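Kids' Bag and Backpack Check, Nestero Play Group
Filled out 05/02/2020 by Heather Kinnear

Okay, so this is my go at the bag checklist. Zineb Lamrani wrote the original one years ago and it was a single page with boxes. I kept her boxes and added my comments after each one, so it got long. Skip to the ones you need. Everything marked OK is good to go back on the hooks, REPAIR goes in the tub by the sewing machine, and OUT means out.

We have 30 bags in the lending closet right now. I got through all of them in two evenings with the radio on, and I'd say the second evening went a lot faster than the first!

1. Empty the bag completely
Done, all bags.
Turn it upside down and shake it, then put your hand in. I found raisins, a sock, somebody's library card (on my desk, please ask) and a whole lot of sand. Check the little inside pockets too if it has any. Su-bin Ryu told me she once washed a bag with a crayon in it and I believe her, because I think I found that bag.

2. Top handle or grab loop
27 OK, 3 REPAIR.
Pull hard. Harder than you think a four-year-old would, because the loop is what gets grabbed when the bag is dragged down the hall. Look at both ends where it goes into the seam. On the three I pulled aside the stitching was fuzzy on one end and I could see the thread moving. Also check how big the loop is. If it's long enough to go over a child's head, it goes in REPAIR to be shortened, even if it's strong. None of ours were that long this time.

3. Shoulder straps
OK except one.
Slide the adjusters up and down and hang the bag from each strap for a minute with a couple of books inside. One adjuster was cracked right through. Hye-jin Hwang has spares in the button drawer, so I'm not worried about it. Please trim any loose strap tail that hangs way down, or tack it back on itself. I know it looks fussy but they do catch on the coat hooks.

4. Zippers and pull tabs
17 needed something, mostly just a cleaning.
This was my biggest job. Run every zipper all the way both ways, with the bag empty and then with something soft stuffed in it. Sand is the usual trouble and an old toothbrush gets it out. After that:
- tug the pull tab and see if it wants to come off the slider
- feel for sharp edges on the slider with your fingertip
- look for missing teeth, especially by the ends
A tab that's small enough to swallow and comes off with a tug is an automatic REPAIR, I don't care how nice the rest of the bag is. If the tab is gone already, we put on a loop of ribbon, sewn, and please no key rings.

5. Drawstrings and cords
2 OUT.
The two old Brasow sacks had long cords with knots at the ends. Zineb's sheet said "shorten if possible" and I tried on one of them, but then the sack wouldn't close. So they're out. I did feel a bit bad, they were cute.

6. Mesh
Mesh gets its own number this year, because I kept writing it in the margins under "fabric." You want to check it with your hand inside and your fingers spread, pushing out gently. Anything a small finger can poke through and get stuck in is a REPAIR. Watch the folds and the spots where mesh meets padding, because that's where it starts to go and a fold can hide a tear pretty well. Hold it up to the window if you aren't sure.

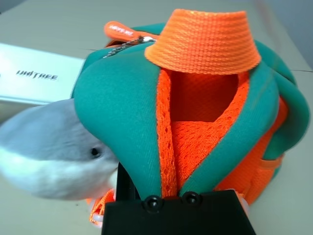 I went back and forth on whether a snag counts as a hole. I've decided it doesn't, as long as the threads around it are still tight. Seung-woo Seol disagrees with me and wants every snag patched - he's welcome to do the patching!

7. Padding and lining
All OK, two to watch.
Squeeze all along the edges. Lumps are fine. What you don't want is an open seam where the filling can be picked out, because it will be. The two I want to look at again have thin spots along the bottom, and I tied a bit of white yarn on them so we can find them.

8. Attached toys, charms and buttons
If it's sewn on, pull it. If it's a plush with hard eyes, pull those too, one at a time. I took five dangly things off and put them in the jar. Toys that just ride along in a bag get the same check as the rest of the toy shelf, so use that sheet for them.

9. Washing
Cold, gentle, hang to dry with the zippers open. Padded ones take forever, so give them two days before anybody hangs them up in the closet. Please don't put mesh in with anything that has hook-and-loop tape on it. I did that in September and I'm still sorry about it.

10. Tag number
Every bag should have its cloth number inside. Bag 152 has lost its tag and I wrote the number on the care label for now (we don't have anywhere near that many bags, the numbers just never got reused). If you have time to sew a new one, the blank tags are with the buttons.

Still open: the three grab loops, the adjuster, and whoever borrowed the good seam ripper, could I have it back? Next check I'd like two people, one for zippers and one for everything else.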